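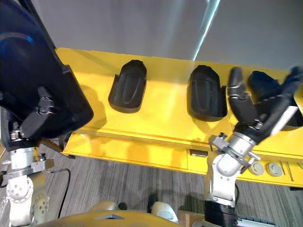 Saleck says I'm being too soft on the kit, and that if I'm going to keep a diary of a trial I should at least write down the price of the thing I'm trialing. Fair enough! The Cuno package is 84 a day on the trial rate, hands included, and we've got it for 8 days. There. Now it's in the diary and Saleck can stop messaging me about it.

I'm still going to be soft on it, though, because today was fun. I spent the whole morning on the black molded parts up on the yellow platform, the slipper-looking ones plus the big shell. The brochure keeps saying "any shape, first try" and I had my eyebrow up about that before I even had my coffee. Black parts on bright yellow ought to be an easy thing to spot, so my worry was all about the grip. Curvy stuff has no good place to hold. I kept fiddling with the finger pressure setting (it goes up to 196 and the manual never says 196 of what, which I've already emailed Truvis about, politely) and I ended up liking the lower end a lot more than the default they ship with.

My other gripe is the cables. There's cable looping down onto the carpet and I think about it every time I walk past. For the money I'd want a proper sleeve or a clip or something. Nguyen's quote has cable routing as an extra, grr.

After lunch I moved on to the storage bin, which I'd been looking forward to. Cardboard boxes in shiny wrap, one of the molded pieces in there with them, and not a lot of elbow room.

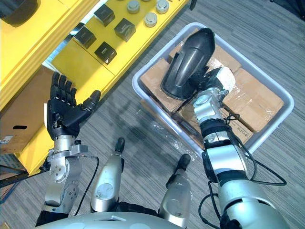 *Last edited: May, 9:40 p.m. (fixed the bit about the trial rate)*

So, the bin. I like that you can use one arm and park the other with the hand open, it makes the whole thing feel less busy when you're standing next to it. The clear wrap is what I'd warn people about if they're thinking of ordering. It's glossy and it bunches up, and I'd like to see a setting for it in the menu. There are 324 pages in that manual and I've found one paragraph on plastic film. One!

I had a go with the gripper on the scuffed-up gray container too, the one with the silver top. Those little scratches all over it make me weirdly fond of it. I wanted a look at how the finger sits up against the curved wall, so I pulled up the close view.

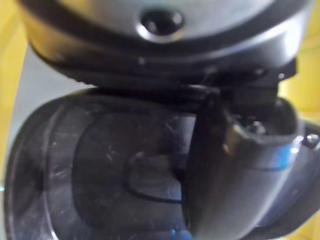 *Finger against the container, just under the black band.*

I could stare at that view all day. It's my favorite part of the package so far, and it's barely mentioned in the sales stuff. You get right in there with the latch and the raised panel, and you can see how close the finger is without getting down on your knees.

Would I pay for it? Ask me at the end of the trial. Right now I'm at yes for the hands, maybe for the software, and no for the support plan unless Truvis writes back. Tomorrow I want to try the dark cubes on the yellow shelf, and I have to remember to bring the long charger and something for lunch that isn't crackers.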